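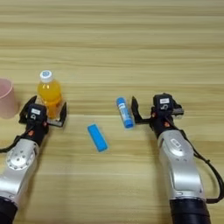

Stop tuning the grasp and start logging the planner

By Wian Nel

Most small manipulation teams I have worked with spend their debugging hours in the wrong layer. A pick fails, somebody opens the grasp config, and a finger offset moves by a few millimetres. The next run passes and the change is merged. By April the config holds a dozen of these offsets, and no person on the team can say which of them still does anything.

My argument is that the planner's record of what it believed should be the first thing anyone opens, and that most stacks don't keep such a record in usable form. They keep joint states, camera streams and a text log full of state names. None of these answers the question that matters: at the moment the arm committed to a target, what did the software think was on the table, and how old was that belief?

I maintain Murkel, an internal planning layer for two-arm tabletop work, so I have an interest here. I also wrote the version of Murkel that had this problem.

The stale target

The fault that changed my mind looked like poor calibration. Over 1,000 logged attempts the left arm would now and then close beside an object instead of on it, always by a similar margin. Keir MacBrayne recalibrated the wrist camera twice. The residuals were fine both times.

The cause was a pose cache. Perception published at one rate, the planner sampled at another, and the task allocator was allowed to reuse a pose if the object's identity hadn't changed. Identity was the wrong key. An object that has been nudged is still the same object. The allocator was handing over a correct label attached to an old position, and the controller tracked it faithfully.

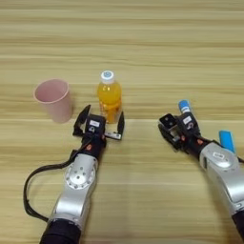 Approach poses are where stale beliefs do the most damage, and they are also where a recording is least informative by itself. A good approach and a lucky one look alike on video. Take the left gripper open at the base of the juice bottle, with the pink cup a short gap away on the other side. From the pixels I can say that the fingers straddle the bottle. I can't say whether the planner chose that side because the cup was in its collision model, or whether the cup was missing from the model and the default approach happened to clear it. Those are different programs, and only one of them survives the cup being moved.

What to record

Murkel now writes one snapshot per commitment. A commitment is any point after which the arm will move without asking perception again. The snapshot holds the full object list, a timestamp for each pose (capture time, never publish time), the collision geometry as loaded, the candidate grasps with their scores, and the reason each rejected candidate was rejected. It also holds the other arm's reserved volume, which we left out at first and had to add when we began chasing deadlocks.

The usual objection is cost. On our bench the snapshots added 6 milliseconds to each commitment, nearly all of it serialisation, and we moved that off the control thread. Storage is small next to video. If a planner can't afford that, its timing margin was already too thin.

A better objection came from Keir, who pointed out that a detailed record encourages people to read it as ground truth. He is right. The snapshot says what the planner believed, and a well-formatted false belief is persuasive. We now store the nearest raw camera image beside each one, and the viewer won't open the first without the second. Our colleagues at Ngcobo went further and colour every pose by age, so that anything older than 3 control cycles is hard to miss. I have copied that.

Where offsets belong

I don't want to ban grasp offsets. Compliant fingers deform, lids vary, and some corrections are real. But an offset should carry the snapshot that justified it, and it should be deleted when replaying that snapshot no longer reproduces the failure. When we applied this rule to the old config, over half the entries went. Pick performance on the Brallomwood bench stayed where it was. 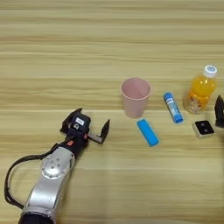

Replay before retuning

The replay tool is the part I would build first if I were starting again. It takes a snapshot, runs the planner with no hardware attached, and compares the chosen grasp with the recorded one. We hold 2,650 snapshots and run all of them before a release. Differences are allowed, but each has to be read by a person and marked as intended or not. It is dull work, and it caught a frame convention error in the allocator that had passed every unit test we had.

Murkel's snapshot format is still tied to our message types, and I would like to fix that before another team adopts it. Until then, the cheapest useful step is a single field: put the capture time on every pose, carry it through to the controller, and refuse to move when it is too old.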